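Stestton Men's and Women's Shed
Minutes of the general meeting

Wednesday, May 5, 2021
Held in the meeting room, Parcombe Road, Stestton
Meeting opened at 6 pm. The president was in the chair. Apologies were received and are recorded in the attendance book.

1. Minutes of the previous meeting

The minutes of the February meeting had been sent out by email and copies were on the table. One correction: the sausage sizzle at Parcombe was on the Saturday, not the Sunday. Minutes accepted with that change. Carried.

2. Matters arising

The gutter on the north side has been fixed. The downpipe still drips at the bottom joint and will be looked at again when the ladder comes back.

The letter to council about the street light was sent in March. No reply yet. Secretary to write again.

The lost drill chuck key has been found in the glue cupboard.

3. Correspondence

In: renewal notice for public liability insurance; a thank you card from the Parcombe kindergarten for the toy shelves; a request from Jabłońska Bakery for a price on replacement bread boards; council newsletter.

Out: letter to council (see above); quote to the kindergarten for a second set of shelves.

Members talked about the bakery request. Most were in favour, provided the boards are made from untreated hardwood and finished with food-safe oil. A member who used to work in a kitchen pointed out that glued boards will need to be checked after a few months of washing. Agreed that we make one board first and let the bakery use it for a while before we name a price for the lot.

4. Finance

The report was tabled. The main account is in a sound position after the autumn raffle. Power is the largest bill this quarter, most of it from the dust extractor. Insurance falls due next month and will be paid from the main account.

The community grant of $2000 has been received and is being kept separate. It has to be spent on timber storage and has to be acquitted with receipts. Members were reminded not to buy anything for the rack out of their own pockets and claim later without asking first.

Report accepted. Carried.

5. Timber storage

Two quotes were received for the new rack. The Trulgate one was dearer but included delivery and wall fixings. The other was for steel only and we would have to drill and fix it ourselves. There was a fair bit of discussion on whether the block wall will take the weight. Moved that we accept the Trulgate quote, subject to the wall being checked. Carried, with 3 against.

The offcut bins are overflowing again. Anything shorter than a ruler goes in the firewood bin. Longer pieces of good hardwood go on the shelf with the species written on the end in pencil. Treated pine is not to go in the firewood bin under any circumstances.

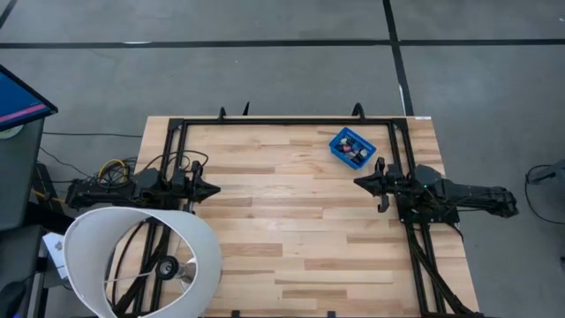
The old pallets behind the building need to go before winter. They will be offered to members first and then put out on the community page.

6. Safety and equipment

No injuries to report. The first aid kit has been restocked, including eye wash.

The bandsaw blade was replaced in April. The old one had been used on something with a nail in it. Please run the metal detector over all recycled timber before it goes near a machine.

Hearing protection is still being left on the thicknesser. It belongs on the hooks. The table saw induction will be run again for the new members, and until it has been done they may use hand tools and the drill press only.

7. Membership

There were 13 renewals and two new applications since the last meeting. Both applicants were accepted. Fees stay the same for the coming year. A member asked if we could have an evening session for people who are still working. General support for the idea, but it depends on having enough supervisors. A sign-up sheet will go on the noticeboard.

8. General business

The Parcombe spring fair has asked for a stall. We have planter boxes and bird feeders in stock but are short of small items for children. Suggestions so far are spinning tops, pencil holders and simple puzzles. Patterns are in the blue folder.

The urn is slow to boil and needs descaling. Milk money is now 50 cents a cup.

A question was asked about parking across the neighbour's driveway. Please use the gravel area, even for quick drop-offs.

There was a request to change the radio station. No decision was made.

9. Actions

Write again to council about the street light: secretary
Check the block wall before the rack is ordered: building group
Make a sample bread board for the bakery: woodwork group
Put up sign-up sheet for evening supervisors: secretary
Descale the urn: kitchen roster

Meeting closed at 7.40 pm. Supper followed. The date of the next meeting will be emailed to members.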